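Celtum Parts Recovery – Frequently Asked Questions

Which machines do you accept?

Desktop towers and small form factor units with a standard 24-pin or manufacturer-specific power supply. Laptops and all-in-ones go through a separate intake and are not covered on this page. Towers may be complete or partly stripped.

Do I need to remove the drives before drop-off?

No. Drives left in the case are pulled at the bench and logged under the case number. If you want a drive back, write "RETURN DRIVE" on the intake slip. A note taped to the case is not enough – notes come off in the cage.

Why is the case laid on its side?

The motherboard then faces up, and loose screws stay where they fall. Working on an upright tower also puts the weight of the power supply and graphics card on their mounting points while neighboring screws are being taken out.

What is the order of teardown?

Side panel, power leads, data cables, expansion cards, drives, memory, processor, power supply, board. Cable positions are recorded before anything is unplugged. On cases with a hinged or latched drive cage, release the latch fully before pulling. Forcing a cage against a half-open latch cracks the plastic, and replacement latches are hard to find.

How do you handle an empty CPU socket?

Fit a plastic cover as soon as one is at hand. Until then, nothing passes over the open socket, cables included. A bent contact takes the board out of the resale group.

Can a SATA cable be reused?

Yes, if the latch clicks and the jacket shows no sharp crease. Pull by the plug, never by the cable.

What happens to plastic panels and brackets?

Sound ones are sorted by case model and kept as spares. Cracked ones go to the plastics bin, with metal clips taken off first.

How many units do you process?

The bench handled 2,878 towers last year. Storage is limited to 1,750 waiting units, and intake closes when that figure is reached. It reopened most recently in February.

Is there a charge?

Not for complete towers. Cases that arrive without a board carry a handling fee, listed on the intake slip.

Who do I contact about a returned part?

Write to Yolotzin Zamudio at the bench desk and give the case number and the part type.

Bench views, including an open tower:

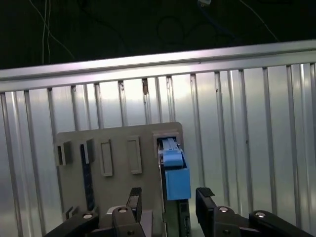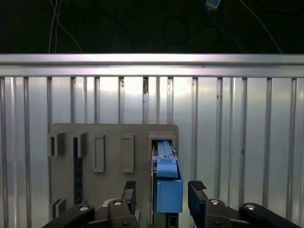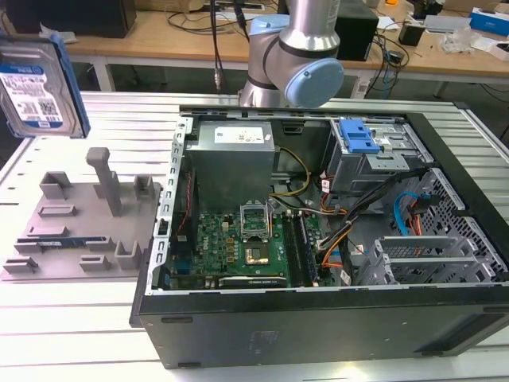
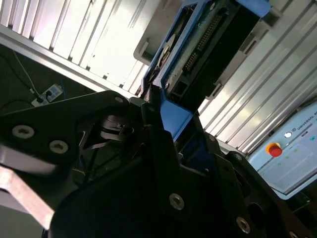 Gaétan Dhillon: Could the teardown answer mention the coin cell? I take it out before the memory, and it needs its own container. Also, on some of the older Esquivel cases the power supply won't clear the frame until the drive cage is out, so your order works, but only if the cage comes out along with the drives.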